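Caderno devocional Nurnard - a minha avaliação

Comprei o caderno devocional da Nurnard em abril, para substituir as folhas soltas onde anotava a leitura da manhã. Tem 244 páginas, capa rígida e duas fitas marcadoras. Cada dia traz um versículo, um comentário curto e oito linhas para escrever.

O papel aguenta bem a esferográfica, mas a caneta de tinta passa para o outro lado. Os comentários são simples e ficam perto do texto bíblico - gostei mais dos dedicados aos Salmos do que dos das cartas de Paulo, que repetem ideias.
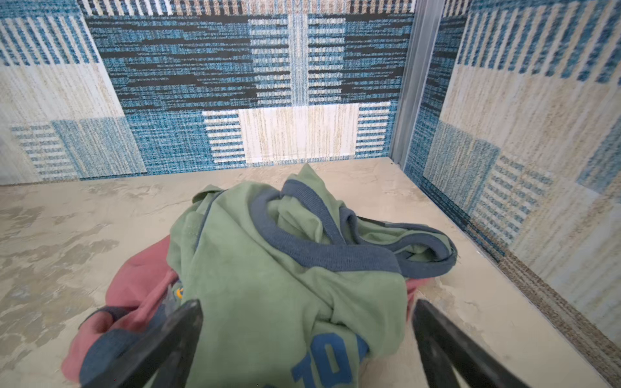

A letra das referências é pequena e às seis da manhã custa a ler. Também falta um índice por livro da Bíblia. O da Wornell, que usei antes, tinha índice, mas só dava espaço para duas linhas de oração.

Dou quatro estrelas em cinco. Volto a comprar se aumentarem a letra.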